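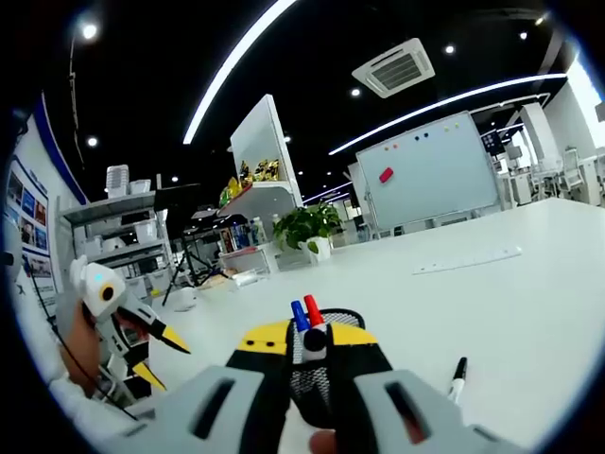 Good Habits for Hand-Held Gripper Sessions: My Project Report

When I picked this topic, my advisor asked if I was sure, and I get why. Everybody in our program wants to train the policy or design the fingers. I wanted to write the rules for the people holding the grippers! I'd spent most of October recording demonstrations at the Neston lab, and I kept running into the same problem: two people would do the same desk task, both would do it well, and their recordings would be impossible to use together.

So my project was a short practice guide for tabletop work, the pens-and-rulers kind, where you hold the gripper in your hand and do the task yourself. I called it the Plorkeck guide, after the shared folder it lived in, and by the time I thought of a better name it was on all the forms.

What we had before

We had one page, taped inside a cabinet door. It said to charge everything, check the lens, and "move naturally." That last one caused so much trouble. My natural is pretty fast (I talk fast too), and my partner's natural involves stopping in midair to think. When we replayed our clips next to each other, it looked like two different jobs.

I also read through the safety material we're given for the powered arms. A lot of it is about keeping people out of the arm's reach, and that doesn't help much when a person is the arm. I kept the parts about cables and clear floors and left the rest alone.

How I tested it

I went through 163 clips recorded under the old page and wrote down why each rejected one got rejected. Then I drafted rules, we recorded 55 new clips with the draft next to us, and I did the same review again. I know that's a small set, and I was the reviewer both times, so please read my results with that in mind.

The rules, version three

1. Wipe the lens and look at a live view before the first clip. Do it again after lunch.

2. Agree on the start pose out loud. Ours is jaws open, one hand's width above the table, still for a slow count of two.

3. One object per grasp. If you catch two markers, finish the motion, mark the clip as bad, and go again. Don't shake one loose.

4. Close the fingers at a steady speed and stop when the object is held. Squeezing harder doesn't make a better clip, and it bent one of our mesh holders.

5. When two people share a table, one person is the lead and calls start and stop. The other person doesn't talk over the call (this was me, I was the problem).

6. Keep cables on the outside of your arm and off the work area.

7. Keep your free hand out of the task. You'd be amazed how badly you want to steady a cup with it.

8. Take a break of at least 10 minutes every hour. Wrists get tired before you notice, and the clips get sloppy.

9. Write down every reset in the log, even the boring ones.

Rule 5 took the longest to get right. In the first draft both people could call stop, which sounded fair and safe. In practice we'd both call it, both restart, and lose track of which clip we were on. Now anybody can call stop for safety, but only the lead can call start. Brindetti, the other student group on our floor, tried the same wording and kept it, so I feel okay about that one.

What changed

Under the old page, the most common reasons for rejection were a bad start pose and a free hand wandering in. With the draft rules, only 5 of the new clips were rejected, and most of those were double grasps. I'd love to say the guide did all of it, but we'd also had weeks more practice by then, and I can't separate the two. If I ran this again I'd bring in people who had never held a gripper and give half of them the guide.

The break rule was the least popular. People skipped it when things were going well. I tried a kitchen timer, and it worked until somebody moved it to another room.

Still to do

The guide says nothing useful about left-handed operators, and it should. I also want a version for soft objects, because rule 4 falls apart with cloth. The current text, the blank log sheet and my rejection notes are in the Plorkeck folder, and edits are welcome as long as you put the reason in the margin.

Neston Student Projects | Contact the project desk | Copyright Neston student authors | Back to top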